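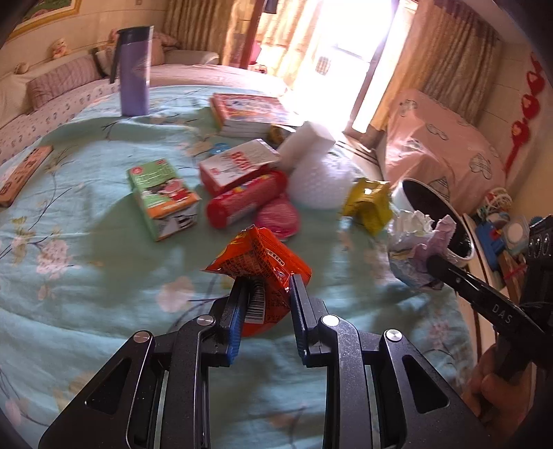 Aufräumdaten mit zwei Handgreifern aufnehmen

Anleitung für die Robotik-AG, Teil 3

In Teil 2 habt ihr die Greifer kalibriert. Jetzt geht es um die Aufnahmen selbst. Jede Zweiergruppe nimmt die Aufgabe „Verpackungen in den Eimer räumen“ auf, und zwar zu Hause oder an einem anderen Ort mit normaler Einrichtung. Der Klassenraum ist im Datensatz Hedville schon oft genug vertreten.

Was ihr braucht

Zwei Handgreifer mit geladenen Akkus, die Speicherkarte eurer Gruppe, einen Eimer oder Korb und Verpackungen in verschiedenen Formen. Gut sind knisternde Tüten, Kartons und Luftpolsterfolie. Glas und alles mit scharfen Kanten bleibt weg.

Aufbau

1. Bett, Teppich oder Tisch als Fläche wählen. Ein gemusterter Stoff ist erlaubt.
2. Die Gegenstände locker verteilen. Sie dürfen sich berühren und teilweise verdecken.
3. Den Eimer an den Rand stellen oder kippen, sodass man ihn mit beiden Greifern erreicht.
4. Licht prüfen. Ein helles Fenster im Hintergrund überstrahlt schnell, dann lieber den Vorhang zuziehen oder die Seite wechseln.

Aufnahme

Startet beide Greifer und haltet sie zwei Sekunden still. Plinano sucht in diesem Abschnitt den gemeinsamen Nullpunkt. Danach greift ihr ein Teil nach dem anderen.

Tüten fasst man quer, mit den Polstern auf beiden Seiten und nicht an der verschweißten Ecke. Nur so weit schließen, bis die Tüte hält. Bei zerknülltem Material zuerst mit der Fingerspitze anlegen und dann langsam zufahren. Der zweite Greifer darf in der Zeit schon am nächsten Teil arbeiten, solange er dem ersten nicht in den Weg kommt.

Eine Episode endet, wenn der letzte vorgesehene Gegenstand im Eimer liegt. Wieder zwei Sekunden stillhalten, dann stoppen. Fällt etwas herunter, wird es neu gegriffen und die Aufnahme läuft weiter.

Pro Gruppe sind 21 Episoden vorgesehen. Davon müssen mindestens 17 die Prüfung bestehen. Nach jeder Episode wird die Anordnung geändert.

Hochladen

Karte einlegen, Plinano öffnen, „Import“ wählen und die Gruppennummer eintragen. Episoden mit der Meldung „Spur verloren“ löschen und neu aufnehmen. Abgabe ist Dienstag vor der AG. Die Greifer kommen mit leerer Karte zurück in den Koffer.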